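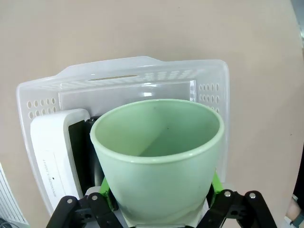
Zurketti Studios, Kotham building
Break room and shared kitchen inspection
Date of inspection: 27 February 2021
Next inspection due: May

Mark each line OK, Fix or N/A. Write a comment for anything marked Fix. The finished sheet goes in the binder by the time clock.

FLOORS AND EXITS

Back exit clear to full door width: Fix
Comment: Flattened boxes leaning on the wall left of the door. Moved during inspection. Boxes go to the outdoor bin the same day.

Exit sign lit: OK

Floor mat at sink lies flat: Fix
Comment: One corner curls up. Replace the mat. Do not tape it again.

Wet floor sign available: OK
Comment: Kept behind the refrigerator. Better on the hook next to the mop.

ELECTRICAL

Outlets near sink trip and reset with test button: Fix
Comment: The right outlet trips but needs a hard push to reset. Request 743 is open with the building office. Out of service until repaired.

Microwave door closes and latches: OK

Kettle cord free of damage: OK
Comment: Honkanen kettle, replaced last year. Cord was draped over the edge of the counter. Coil the extra length behind the base.

No power strips plugged into other power strips: OK

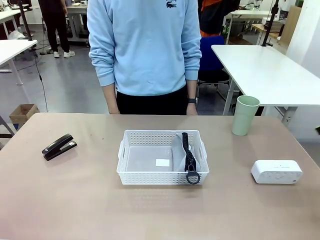

TABLES AND SEATING

Tables stable when leaned on: OK
Comment: The long table was tightened after the last inspection and has stayed tight.

Chairs sound, no loose legs or backs: Fix
Comment: Two chairs wobble. Tagged and moved to storage. Please leave them there.

Walkway behind seated people wide enough to pass: OK

CUPS, DISHES AND SHARP ITEMS

Cups and plates free of chips and cracks: Fix
Comment: Three plates thrown out. Check rims with a dry finger towel, never a bare finger.

Knives stored in block or drawer tray: OK

Broken glass container labeled and not overfull: OK
Comment: Past half. Empty before the next inspection.

CLEANING SUPPLIES

All bottles labeled: Fix
Comment: One spray bottle under the sink had no label. Contents unknown, removed. The Darkumix degreaser is in its original bottle and can stay.

Gloves stocked: OK
Comment: Medium only. Order large.

Cleaning supplies stored away from food: OK

FIRE AND FIRST AID

Extinguisher gauge in green, pin in place: OK
Comment: Unit 17.

First aid kit complete: Fix
Comment: Burn gel is expired and the small bandages are gone. Refill is in the supply catalog under item 297.

Emergency phone list posted and current: Fix
Comment: Still shows the old front desk number. Print a new one.

The mat and the first aid refill come first. The outlet stays on this list until the building office closes the request.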